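Savero (film)

Savero is a drama film first shown in 2000, produced by the small company Flulness and set almost entirely in the fishing village of Vītola. It tells the story of a widowed ferry pilot who takes in a stranger one stormy night in October and slowly comes to suspect that the man has been in his house before. It runs at an easy, unhurried pace, and people who love it tend to love it for exactly that, while others have been known to nod off before the second ferry crossing (and there are quite a few crossings).

Plot

The pilot, known only as the Old Man, lives with his daughter above the landing stage. When the stranger is carried in from the rain, the daughter nurses him back to health, and over the following weeks he makes himself useful by mending nets, painting the boat and fixing the kitchen clock. The clock had been stopped since the death of the Old Man's wife, and hearing it strike again upsets him terribly. From there the story moves back and forth between the present and the summer of the wife's death, until the two men finally take the ferry out together in the fog. The film ends with the boat returning to the landing stage, although the fog hides who is at the wheel.

Production

Flulness had made only short films before Savero, and money was tight from the start. The village was real enough, but the interior of the house was built in a disused cannery a short drive up the coast, where the noise of the gulls on the roof got into so many takes that the sound crew gave up and left them in. Shooting took 18 days. The ferry, a dear old thing called the Vokari, was lent by its owners and went back into service as soon as filming was over.

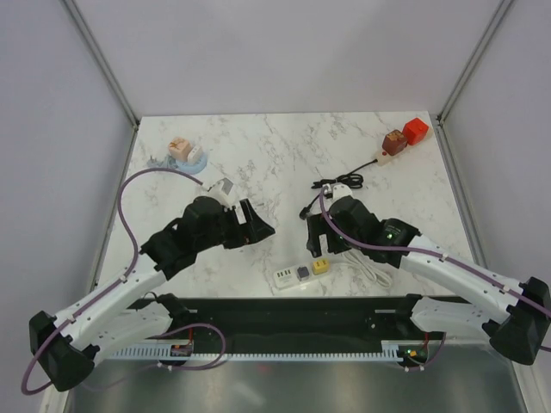 Reading time: 2 minutes

Release and reception

The first showing took place in the Vītola village hall, which seats 280, and every seat was taken. Early reviews were kind about the acting and the gray, rainy look of the picture, and rather less kind about the ending, which several writers found more puzzling than moving. Its reputation has grown a good deal in the years since, helped along by late-night television showings and by a home release that restored a long scene between the daughter and the postmistress.

See also

Flulness
Vītola
List of films set on ferries

This page was last edited on February 19, 2024.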